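Ehsan Zaidi wants me to know, before I've even got my jacket off, that I'm going to be bored. "You picked the slow part," he says. "Come back in October if you want to see people running."

I'd come to Dellham to ask him about shared workrooms, which he has been setting up and rearranging for most of his working life. He started in Dranness, in a place with 84 desks and one sink, and he still talks about that sink the way other people talk about a bad landlord. The Dellham room is a lot smaller and he likes it a lot more. Things get put down on tables in here and picked up again by whoever needs them, and he's made his peace with that.

"I used to label everything," he told me. "I had a label maker at Dranness. I went through a whole box of tape, and then I spent my Saturday peeling it all off again, because the stuff had moved and the labels were lying to people."

So what does he do now? Mostly he looks after the tables, he says. He wants pale tops (small parts show up better), and he wants enough free space that somebody can sit down with a laptop without shoving another person's work over. He bought two desks from Plostby when the room opened and swears he could tell you every scratch on them. 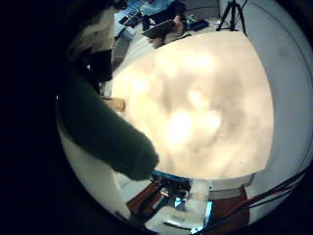
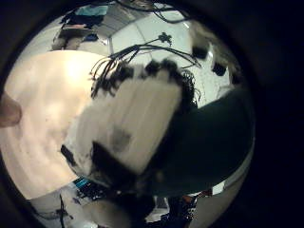

I asked about the wiring, mainly because I have a drawer at home that I'm scared to open. Ehsan laughed at me for a good while! His rule is that cables get sorted at the end of the day and never in the middle. "In the middle you're thinking about your work, so you do it badly. You wrap it around your hand and throw it in a box. Then the next morning you have a nest."

He learned that from an old boss named Nakamura, who kept 99 cable ties in a coffee can and made a point of topping it up. Why 99? "I never asked. I was 22 and I was scared of him." He keeps a can of his own now, at home, though he admits he lets it run low.

Money came up, as it does. The last big order for the room came to $1134, and he'd argued for every bit of it, mostly for storage bins and better lighting. He'd cut the chairs from the list at the last minute and he's still annoyed with himself. "You can work at a bad table if the chair is good. I know this. I tell everybody this. And then I cut the chairs."

I asked if he tidies his own kitchen like this and got a very long pause. "My wife would like to answer that," he said, and went to put the kettle on.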